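Quick news from the Zisetti bench, 2026-03-20

We finally got the small arm cell back in working order this week, and I'm so happy with it! The Tkachuk bracket on the rear camera had crept a little since July, so every pick was landing 2 mm off. I loosened the bracket, squared it up, tightened it again and then ran the calibration from scratch with the marker sheet lying on the table.
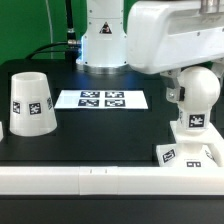

How often does the cell need calibrating?

Every 500 cycles, or any time a camera, the base or the table gets bumped.

The pawn is my favorite test piece (round head, narrow neck, markers on the base), so it got most of my attention. I had the cone out too, and I wiped all the tags with a dry cloth before starting. Please do the same if you take over the cell. A thumbprint on a tag can cost you an afternoon!

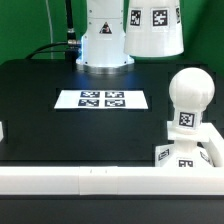
The pawn at the right of the table, with the four-marker card in front of the arm's base.

Next came the grip routine. Tasis, our scheduling tool, runs it in 10 passes, and I logged the offset after each one. I also went over the cable connector at the base and the finger pads, and put fresh screws in the Porkamitz tool tray while I had the box open.
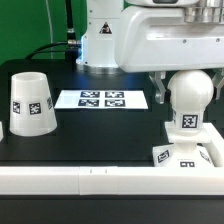
Gripper fingers at the white pawn, cone on the left.

The new offsets are saved under the cell's usual profile. Load that one and leave the old July file alone, I still want to compare the two.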